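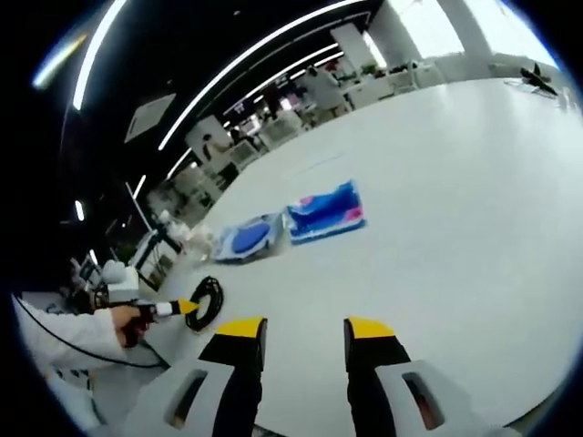
3.2 Table, cloths and layout

We use cookies to improve your reading experience. Accept all / Manage settings

All sessions used a plain white table. White because the cloths are mostly blue or striped and the edges had to be easy to find later when coding. We did try a patterned oilcloth in the pilot at Witurton – a mess, two coders could not agree where the hem was.

The cloth set has 83 pieces. Hand towels, dish cloths, napkins, a few odd ones bought as a job lot from Okard. Each was washed before it went into the set and not ironed. Ironing leaves a crease and people follow the crease. That was the main complaint about the earlier Davden set and we wanted to avoid it.

Figure 1 shows a typical pairing: one cloth with deep blue, pale blue and white bands and a pink-red patch along the right end, next to a flat pale blue item with a darker blue oval in its middle. Both lie flat near the center of the table. The cloth is slightly folded and sits a little higher and further to the right. We count this as "part folded" in the coding, see 3.4.

Why pair them at all. A cloth alone on a big table gets folded any which way. Put a second flat thing beside it and people start lining up edges with it, or moving it out of the way first, or stacking. All three are of interest. The second item was never explained to participants. If they asked, we said to tidy it however they liked.

Banded cloths turned out to be the useful ones. A band gives a fold line whether you want one or not, and a patch at one end gives the cloth a front. Participants tended to keep the patched end on top. Plain cloths had no such prefered side, and the finished folds were sloppier on Ngô's corner measure (Section 4). We did not control for fabric weight. Should have.

Starting positions were set by hand from a printed sheet. Small angles were left in on purpose – nothing was squared to the table edge. A squared start makes the first fold too easy, and real kitchen tables don't look like that anyway.

3.3 Folding sessions

25 participants took part, all adults, all of whom said they did laundry at home at least some of the time. The instruction was one sentence: "Please tidy these up." No model fold was shown. No time limit. Each participant stood, since the table is too wide to reach across when seated. One person asked for a stool and was given one; her folds are kept in.

In total 2,000 folds were coded. A fold is any move that brings one part of the cloth over another and leaves it there when the hand lets go. Smoothing is not a fold. Shaking out is not a fold but was noted. Refolding after a shake-out counts again from zero, which inflates the numbers for the fussier participants and we have not found a good way around it.

Tomoyo Ueda did the first coding pass and wrote the codebook. The second pass was done without sight of the first. Disagreements were mostly over rolled edges. Is a roll one fold or many? We settled on one. Arguable, but its consistent across the whole set.

Sessions ran in July, mornings only.

Comments (3)

threadcount_m
Would like to see terry split out from flat weave. Terry does not hold a corner, and I'd expect that to swamp the band effect.

P. in the linen room
We fold by thirds at work, patterned end out, always have. Nice to see it written down. Is the codebook up anywhere?

garrow
Typo in 3.2, "prefered". Also one in 3.3.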